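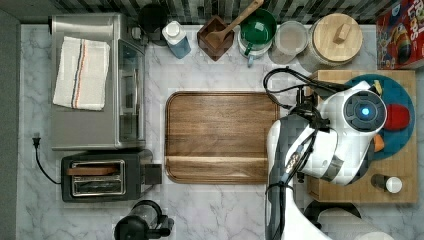
Irnimton, September

3. Data collection

3.1 Counter setup. All demonstrations come from one kitchen counter in the Irnimton lab, the site we call Lamont in the released files. We wanted clutter that stays put. The toaster oven, the toaster, the jars along the back wall and the cereal box are never the target of an instruction, but they're left out anyway, as they would be in a home. Two cutting boards, one under the plate and one in the middle of the counter. The long board is the drop zone for most tasks. Its rim and groove matter more than we expected – a soft toy dropped short tends to lean on the edge and the operator has to go back for it.

One arm, one gripper, one operator at a time. Teleoperation runs through Zakora, our own control layer, which logs joint states, gripper width and every camera stream against a single clock. Earlier pilot runs used a separate clock per camera. We threw those out.

3.2 Task list. There are 11 instructions. Nine are single pick-and-place ("put the banana on the board") and the other 2 are chained, where the operator moves an item and then brings it back to the plate. Wording was fixed before collection and read aloud to the operator at the start of each episode. We did not colect paraphrases at this stage; these were added later in text only (Section 4.2).

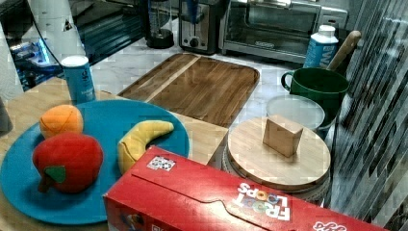

Plush items were chosen over plastic ones after the pilot. Plastic fruit rolls. It also slips out of the fingers at low grip force, and operators learned to squeeze hard, a habit the policy then copied. With plush the grip force spread out a good deal more across episodes. The drawback is shape: a squeezed banana is not the same banana, and the wrist view of a held item changes from one grasp to the next. We left this in. No shape reset between episodes, only a position reset.

Positions on the plate were drawn from a printed sheet of 100 layouts. The operator sets the layout by hand, steps back, presses start. Small placement errors are expected and were not corrected. Plate itself moves only between sessions.

3.3 Episodes and filtering. After filtering the set holds 2,095 episodes. An episode is dropped if the item leaves the counter, if the logger misses frames on any stream, or if the operator calls it. Failed grasps followed by a recovery are kept and flagged, so that a user can train with or without them. We train with (see ablation, Section 5). Idle time at the start is trimmed automaticaly by joint velocity; idle time at the end is kept, so the policy sees what "done" looks like.

Fig. 3. Counter with the arm at the plate side; plush fruit on the teal plate; wrist-camera view with the gripper fingers over the long board.

3.4 Views. Fixed views give layout, the wrist view gives contact. Neither was enough alone in early training. The wrist stream is the worse of the two in plain image quality – motion blur on fast moves, blocky compression on the marble – and we considered slowing the operators down. Decided against. Slow demonstrations produced a slow policy, and the blur is there at test time too.

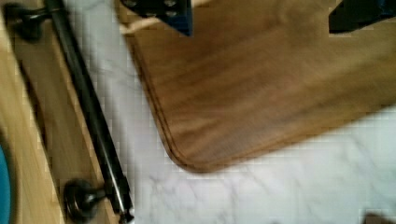 Compression was set once at the start and not touched. Raw wrist video would have filled the drives within a session, and a mixed set (part raw, part compressed) seemed worse than an evenly compressed one. No deblurring or color correction is applied at any point. Frames are resized when the loader reads them, so the stored files stay as logged.

3.5 Labels. Each episode carries its instruction, layout number, a success flag and the recovery flag. Success is marked by the operator and checked by a second person from the fixed view only. Where the two disagree the episode is kept out of the training split but stays in the release, under a separate folder. Segment labels (reach, grasp, move, release) were produced with the Jevden tool from gripper width and then fixed by hand where a grasp had more than one closing. Release boundaries are the least certain – plush clings a little to the fingers, and the width signal opens before the item lets go.

Jevden labels are not used for training the main policy. They are used only for the error breakdown in Section 5.3.

Contact: data desk, Zakora project, Irnimton | © Zakora project. All rights reserved. | Back to top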